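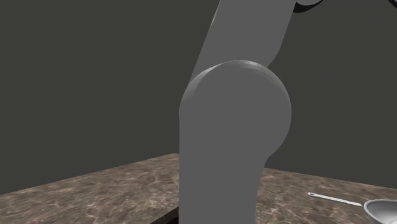
The arm at its marble-topped table in the simulated kitchen, with a bit of silver kitchenware lying off to the right.

The soap bottle problem

I'd been in the room ten minutes before I realised I was holding my breath over a bottle of soap. It wasn't even a real bottle of soap! It lived inside a computer at Zabala College, on a pretend worktop in a pretend kitchen, and a pretend robot arm was about to have a go at picking it up. There was a row of teenagers beside me eating crisps with great concentration, and when the arm started down towards the worktop the crunching stopped.

I should say how I got there. A friend in Grimerport had been going on at me for months about the robotics club her son belongs to, and I'd been nodding along, picturing the sort of thing we had at my school (a motor, some string, a lot of tape). Then she mentioned that they had no robot. A robotics club with no robot seemed worth a train fare, so I wrote to them and got a very polite reply asking if I could come after tea on Thursday, March 21, 2019, and whether I'd mind using the side gate.

The club is called Skanudora. I asked where the name came from and got three different answers, one of them involving a dog. It has 19 members, the youngest in Year 9 and the oldest about to sit A levels, and they meet in a computer room over the sports hall, so that every so often the whole conversation is drowned by somebody's basketball. Everything they do is in simulation. The kitchen, the arm, the crockery and the lighting are all drawn by software, and the physics is worked out as it goes, so that a dropped cup falls and a badly held one slides out of the gripper.

What they're working towards is the Milon, a student contest for simulated kitchen robots. The heats are run online and the final is in August. Each team gets a list of chores, and the arm has to do them by itself from start to finish, with the things on the worktop shuffled between one attempt and the next. Nobody's allowed to touch a key once it has started. Some of the chores sound almost insultingly easy. Put the lid on the pan. Move the cup to the sink. Pick up the dispenser bottle and stand it somewhere else.

It's that last one that has eaten their spring term.

I was given a chair, a biscuit and a game controller, and invited to try it by hand. I've picked up a soap bottle most mornings of my life, so I was pretty confident. My first go knocked it flat. My second went in too high, closed on the nozzle and sent the thing spinning off across the marble like a curling stone. On the third I got hold of it, whooped, and drove it straight into the worktop. A girl in a football shirt patted me on the arm and said her dad had done worse.

The trouble is the shape. A pump bottle has a nice fat body, but the body is smooth and wide, and on this one it tapers, so fingers like to slide. Up at the top there's a collar that's a lovely size for gripping, only there's a nozzle stuck on it at an angle, getting in the way of everything. So you have to come at it from the right side, at the right height, with the fingers open just enough. And then it's shuffled, and next time the bottle is lying down.

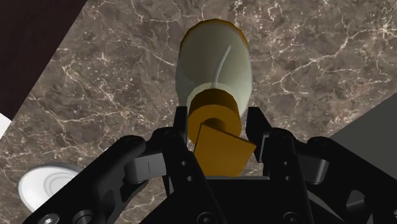
According to Cayetano Cabello, lying down is the version that sorts the patient ones from the rest. He told me he'd banned the phrase "it nearly worked" in the club room, because a program that nearly works on Tuesday tends to get left alone until the night before the heats, and then there are tears, and some of them are his. He'd much prefer a pupil to come to him with a dull notebook full of failures and a guess at what links them.

They do have the notebooks, too. I was shown one with great ceremony. The club runs its attempts in batches of 400, left going overnight on whichever machines the college doesn't need, and in the morning somebody goes through the failures and sorts them by hand. One column is headed "slid", another "missed", another "poked it". There's also one headed "??", and that was a good bit longer than I'd have liked to see if I were entering a competition. In the first batch they ever ran, back in the autumn, the bottle ended up where it should have done 37 times. They've kept that page. It's stuck to the wall over the printer with a smiley face on it.

How do you get from there to something better? I asked this several times, of several people, and I'll try to pass on what I understood. Part of it is teaching by showing. A club member drives the arm by hand, like I did (but well), and the computer keeps a record of every movement, and then a program is trained to do the same sort of thing in the same sort of situation. They'd recorded 40 of these for the bottle chore before Christmas and found the program had learned a small, fussy wiggle just before it closed its fingers. It took them a week to work out where that came from. It was one boy's thumb. He does it on every game he plays, apparently, and he'd recorded most of the set.

So now they take turns. There's a rota on the whiteboard, and the rule is that you can't record more than a handful in a row before handing over the controller. The programs have come on a lot since, I'm told, and the wiggle is gone, though it's still the club's word for any fault you've put in yourself without noticing. My whole approach to parallel parking is a wiggle, I now see.

The other part is looking. Every attempt can be watched from more than one viewpoint, and the good detectives flick back and forth between them: in close behind the fingers for the grip itself, then further out to see what the rest of the arm is up to. You'd be amazed how long they can spend on a single second of it.
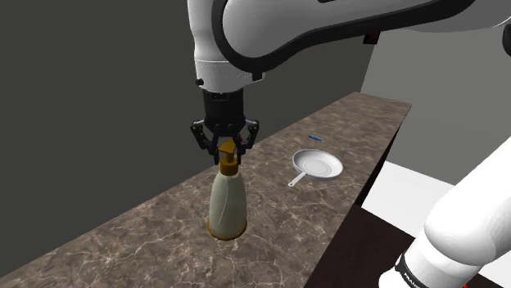
I'm not a patient person, and I'd expected that stretch of the evening to drag. It flew. There was one long argument about whether the arm ought to pinch at the collar or go for the shoulders of the bottle, and it went round the room twice and came back with people on opposite sides from where they'd started. The collar party won on the night. The shoulders party asked for it to be written down that they'd be proved right by Easter, so I'm writing it down.

I did ask whether they miss having a proper robot, one you could walk up to and prod. Half of them said yes before I'd finished. The football shirt girl said no, and when I pushed her on it she explained that you'd have to book it, and take turns, and be careful, and you'd spend all evening picking the bottle up off the floor yourself. On a screen she can get it wrong all night and go to bed. The others thought this over. Then somebody said they'd still quite like a real one, please, if I was putting it in a magazine.

We ended with one last live attempt, bottle upright, lights off for drama (their idea). I won't tell you how it went, as I promised they could announce their own results after the heats. I can say there was basketball going on underneath us the whole time and I didn't hear any of it.

Skanudora meets at Zabala College, Grimerport, in term time. New members are welcome from Year 9 up, and you don't need to know any programming to start. Use the side gate.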